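Kullgate Puppet Weekend adds a second library, sign-up open now

2019-09-12

The Kullgate Puppet Weekend is back in January and this time it runs at two branches instead of one. Main Street gets the shows, same as always. The Arruda branch gets the workshops, plus a small exhibit of marionettes in the glass cases by the front desk.

Tickets for the shows are free but you need one. 400 seats over the whole weekend, 800 if the second day of shows goes ahead, and that depends on the heating repair at Main Street. Library says it will know by the end of the fall. Check the board in the lobby or call the desk.

First up on opening morning is Nodo, the two-person company run by Nataša Atanasov and Edin Petkov. They are bringing "The Goat Who Kept the Bridge," a string puppet show for ages four and up. 51 minutes, no intermission. Doors close when it starts, so come early, parking behind the building fills up fast and the lot across the street is permit only on weekends.

After lunch it's Paketti, with hand puppets and a live accordion. Shorter show, louder, good for the little ones. Kids can sit on the rug up front, grown-ups on the chairs please. Last year the rug was all parents by the second song.

"We cut two scenes and added a whale," Petkov said of the goat show, which Nodo last played in town three years ago. "The whale is the biggest thing we ever built. It needs both of us and it still knocks over the lamp." Atanasov said the strings alone took her most of the summer.

Workshops at Arruda are as follows. Sock and glove puppets with Ekow Arthur, mornings, ages five to nine, an adult has to stay in the room. Shadow puppets with Nuno Magalhães, early afternoon, ages eight and up. Marionette stringing with Stojan Vidmar, late afternoon, teens and adults only. Vidmar's class has the smallest room and went first last time, people were still calling for spots the week after.

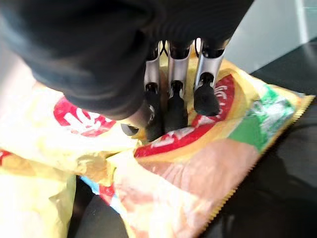 Three fingers, silver and black, pointing down.

Cost is $3 per person for each workshop, paid at the door, cash or check. That covers felt, thread, glue and sticks. Bring your own socks for the sock class – clean ones, Arthur asks, and long if you have them. Bring scissors if you're left handed, the library only has a couple pairs.

Sign-up for workshops is at either branch or by phone during open hours. No email sign-ups this year, too many got lost. One workshop per child until the week before, then any open spots go to whoever asks. If you can't make it please call so somebody else can have the place.

Magalhães will also give a short talk on opening night, in the Arruda reading room, on shadow theaters he visited while he was traveling with a touring company. Slides, then a demonstartion with a lamp and a bedsheet. Adults mostly but older kids welcome. No ticket needed for this one.

The exhibit goes up a few days before the weekend and stays through the end of the month. Most of the marionettes are on loan from Vidmar, who has been carving since grade school and says he has run out of closet. There is a king, several devils, a dentist and a set of sisters who share one control bar. Anyone with an old puppet at home is invited to lend it. Drop it off at the Arruda desk with your name and phone number pinned to it, nothing bigger than a suitcase please, the cases are shallow.

Open mic for puppets closes out the weekend at Main Street. Five minutes each, any kind of puppet, any age. Put your name on the sheet by the door when you get there. Microphone provided, you bring the rest. Arthur is hosting and says he will use the hook if he has to.

Both branches have step-free entrances. The Main Street elevator is working agian. Seats near the front can be held for anyone who needs one, just tell the desk when you pick up your tickets. Strollers stay in the hallway during shows.

Snacks and coffee in the Main Street lobby between shows, no food in the hall. Tickets can be picked up at either desk starting in December, limit of six per family.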